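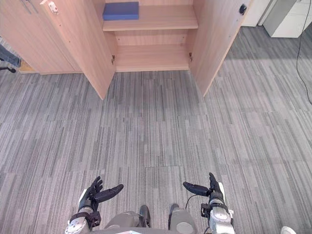 When will the storage cabinets at the Birkard Center be available to community groups?

Registered groups may begin using their assigned cabinets as soon as they have signed the new storage agreement, copies of which are held at the front office on the first floor.

August 20, 2021

The Birkard Center has completed the first stage of its storage renewal program, under which the shared closets on the first and second floors are being replaced by individual wooden cabinets with doors. The program was approved in May and is intended to give each group that meets regularly at the Center a place of its own for mats, blocks, books, craft supplies and similar items.

Seventy-three cabinet compartments have been provided in the first stage. The Center's operating budget covers part of the cost, and a grant of $3,000 from the Lelimard Fund covers the remainder of the fittings, including handles, catches and replacement shelf boards. No increase in room fees is planned for the coming season.

"Groups have asked for years to be able to leave their materials here between meetings and find them again," said Sirkka Leinonen, director of the Center. "The old closets were shared by everyone who had a key. We received more inquiries about missing yoga blocks than about any other matter, including parking."

The former closets were emptied over the early part of the summer. Items bearing the name of a group or an instructor were returned. Unmarked items were listed and stored in the second-floor meeting room, where they may be claimed until the end of the season. After that date they will be offered first to groups based at the Center and then to the neighborhood exchange shelf at the main entrance. The list includes exercise mats, foam blocks, folding music stands, a large quantity of knitting yarn and two boxes of chess pieces without boards.

Assignment of compartments

Compartments have been assigned according to the room in which a group usually meets. Groups using the carpeted rooms have been placed in the cabinets in those rooms so that equipment does not have to be carried through the hallway. Groups using the kitchen or the workshop will be placed during the second stage.

Each group is entitled to one compartment. A second compartment may be requested in writing and will be granted if space remains after all registered groups have been served. Two small groups may share a compartment by agreement, in which case both must sign and one person must be named as the contact.

Hertta Tikkanen, who coordinates room reservations, has asked contact persons to look over the compartment before signing. "Please open both doors, check the shelf and the hinges, and tell us if anything is loose," she said. "It is much easier to correct before the shelf has been loaded."

Rules for use

The rules adopted for the cabinets are short and will be posted in each room.

Heavy items are to be kept on the lowest shelf. The upper shelves are intended for light equipment such as foam blocks, straps, cushions and paper.

Cabinet doors are to be closed when the room is in use and at the end of each reservation. Doors left open at full width narrow the passage along the wall, and in the smaller rooms they reach well into the floor area used for exercise classes.

Food, candles, lamp oil, paint thinner and other flammable liquids may not be stored in any compartment. Groups that work with paint should contact the office about the locked cupboard in the workshop.

Damp towels and mats must be dried before they are put away. The Center will remove damp textiles without notice.

Nothing is to be placed on top of the cabinets or on the floor in front of them. Cleaning staff have been instructed to move such items to the office.

Tape, adhesive hooks and stickers are not to be used on the wood surfaces. Card holders for group names will be supplied by the Center and attached by its own staff. Until they arrive, groups may place a paper card inside the compartment at the front of the shelf.

The Center does not insure property kept in the cabinets. Instruments, cameras, computers and cash should be taken home after each meeting.

Comments from groups

The morning stretching group, which has met at the Center under several instructors, was among the first to receive a compartment. Its current instructor, Kauko Pelkonen, said that setting up for a class previously required two trips to the closet at the far end of the hallway. He now expects to begin on time.

Mr. Pelkonen also asked that the shelf height be reconsidered. Rolled mats can be laid flat in the lower compartment, he noted, but groups that prefer to store them upright would need the upper shelf board to be raised or removed. The Center has replied that boards may be adjusted on request by its maintenance staff. Groups are asked not to move the boards themselves.

The Zedance children's program has requested cabinets with child-safe catches in the room it uses in the afternoons. The request is under review. In the meantime the program will keep scissors and sewing materials in the office.

Valtteri Turunen, who represents the evening reading circle, raised the question of access during school vacations, when the office keeps shorter hours. The Center has confirmed that compartments may be reached whenever the building is open. Persons without a current reservation are asked to report to the front desk before entering a room, and they may not enter while another group is meeting.

Second stage

Work on the second stage will begin after the fall reservation period has opened. It covers the kitchen, the workshop and the small music room, and it includes a tall cabinet for folding tables. An amount of $2,859 has been set aside for the kitchen portion, where the shelf surfaces must be suitable for frequent washing. The joinery contract has been awarded to Benítez, the firm that carried out the repair of the lobby benches.

Rooms will be closed one at a time during installation. Groups affected will be offered another room of similar size at the same hour where possible. Reservation holders will be contacted directly, and notices will be placed on the doors.

Santeri Toivonen, head of maintenance, said that the carpeted rooms would not need to be closed again. Small adjustments to doors and catches will be made in the mornings before the first reservation. He asked users to report doors that drag or do not stay shut, giving the room number and the position of the cabinet, and to refrain from tightening hinges with their own tools.

How to apply

Groups that have received a letter of assignment should bring it to the front office together with the name and telephone number of one contact person. The agreement is valid for one season and is renewed along with the room reservation. A deposit of $20 is charged for each key and is returned when the key is handed in.

Groups that have not received a letter may ask to be placed on the waiting list. Priority is given to those that meet at least twice a month. Private individuals and commercial renters cannot be assigned a compartment.

A compartment that has not been claimed within 30 days of the date on the letter will pass to the next group on the list. Groups that do not need storage are kindly asked to inform the office so that the space can be reassigned sooner.

Questions about assignments should be addressed to Hertta Tikkanen at the reservations desk. Questions about shelves, doors and keys should be addressed to the maintenance office on the ground level, next to the bicycle entrance.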